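Week 6 handout: Who wrote the score? Credits, myths and the session log

Reading for this week is the Koller packet, sections on cue sheets and on "additional music." Bring the packet. I will be asking about the cue sheets and they are dull, so read them while you are awake.

We spent last week on the story everybody tells about the music for Bukgate. You know it by now: the director hated the finished score, Burgi Fuchs was called in on a Sunday, and she wrote the whole thing over at the piano before the dubbing stage opened. It is a good story. I have heard it from four people and read it in two sets of liner notes, and every version goes back to one interview given long after the film was out, by a man who was not at the sessions.

Compare what the paperwork says. The cue sheet lists 40 cues. Fuchs is credited on 9 of them. The rest carry the name of the original composer, or of the orchestrator, or no name at all, and the blank ones are where the legend has moved in. Fans have given her nearly all of the blanks on the grounds that they "sound like her." Please do not write that in a paper. Half the working composers in town were using that same low clarinet and brushed snare, and the orchestrator used it on everything.

Some points to hold on to when you read accounts of rescued scores:

A credit is a legal and financial statement first. It tells you who was owed money. It may also tell you who wrote the notes, but you need something else to back that up.

"Replaced" is used loosely. It can mean a new score from top to bottom, or a new main title and a chase. Ask how many minutes.

Anecdotes get shorter and faster with retelling. In the first printed version Fuchs had most of November. By the reissue she had a weekend.

Soundtrack albums are poor evidence. The Sturel LP runs cues together, leaves out source music, and includes two tracks that are not in the picture at all. The film runs 94 minutes and you should be working from it, with a stopwatch.

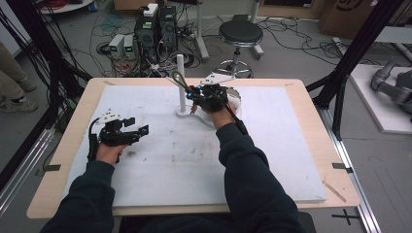

The other document people like to cite is the Pirkbridge letter, in which the producer thanks Fuchs for "saving us." I would go carefully. Producers thank people for a living, and the letter does not name a single cue. It does mention a payment, and that payment looks to me like a fee for patching and not for a full score. I could be wrong about the going rate. If anyone finds a comparable contract, I want to see it.

For next week: choose one unsigned cue and write 200 words on who you think composed it and what your evidence is. "Undecided" is an acceptable answer if you show why. Give timings from the film, cite the cue sheet by line, and leave the interview out unless you can support it from somewhere else.

Late papers go in the box outside my office.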